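Lettres en mousse sur tissu noir : mes astuces en vrac

9 janvier 2020
Par Nabila Nugroho

Un mur décoré vite fait, sans percer, sans coller, sans peinture. Du tissu noir, des épingles, des lettres en mousse – et la table devant pour poser les peluches.

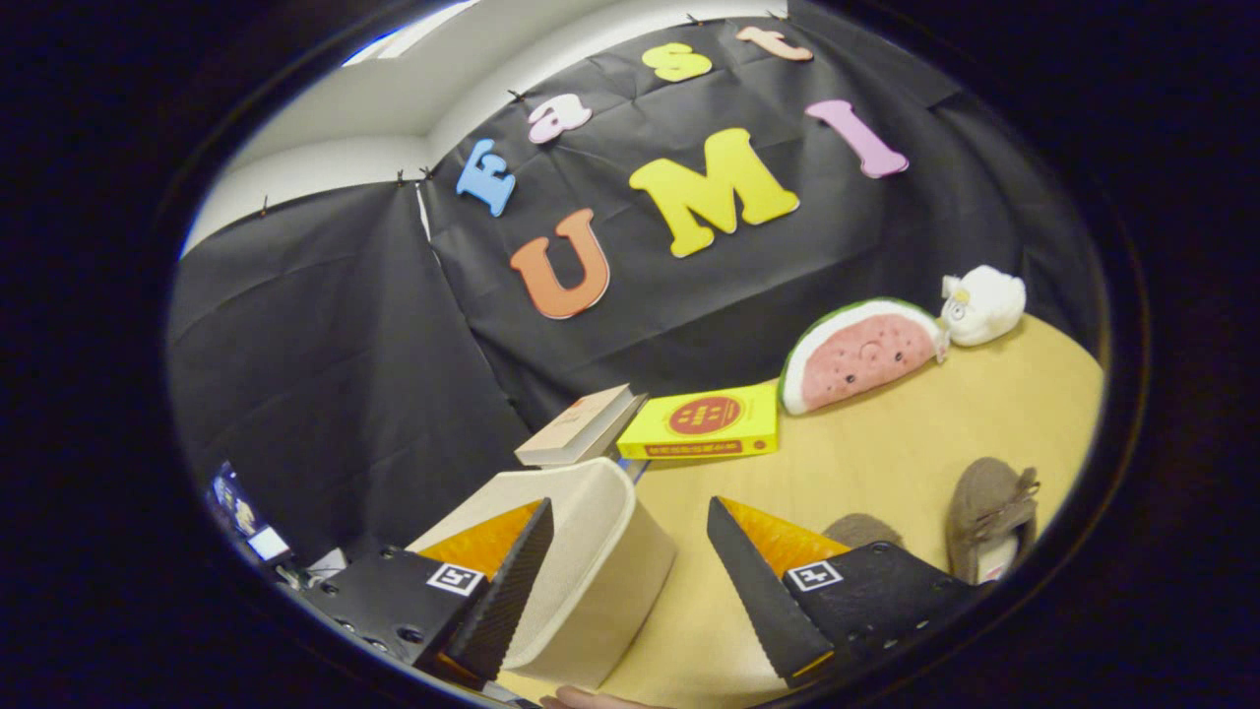 Le tissu

Noir mat, de preference un peu épais. Le mien fait 200 cm de large, deux panneaux qui se rejoignent sur le côté. Repasser AVANT d'accrocher, sur l'envers, fer moyen. Moi je ne l'ai pas fait, ça se voit, plein de plis. Rattrapage possible : vaporisateur d'eau, on lisse à la main, on laisse pendre une nuit.

Les épingles

Petites et foncées, elles se perdent dans le noir. Commencer par un coin, puis tendre vers l'autre – pas trop fort sinon ça fait des vagues qui partent de chaque épingle. Mur en béton : oublier, prendre du double face costaud.

Les lettres

Poser d'abord tout le mot à plat par terre. Un E bleu, un M jaune, un U orange, sur du noir tout ressort, même les pastels. Deux lignes courtes plutôt qu'une longue. Si une lettre penche un peu, laisser.
Pour fixer : pastilles scratch, côté crochet sur la mousse. Boîte de 36 chez Grube, il m'en reste plein.

Nettoyage

Mousse : éponge humide, goutte de savon, jamais d'alcool (ça ternit). Tissu noir : rouleau adhésif, il attrappe toutes les peluches de coton. Peluches pour enfants : 30 degrés dans une taie fermée, séchage à l'air.

Rangement

Tissu roulé sur un tube en carton, pas plié. Lettres à plat dans une pochette.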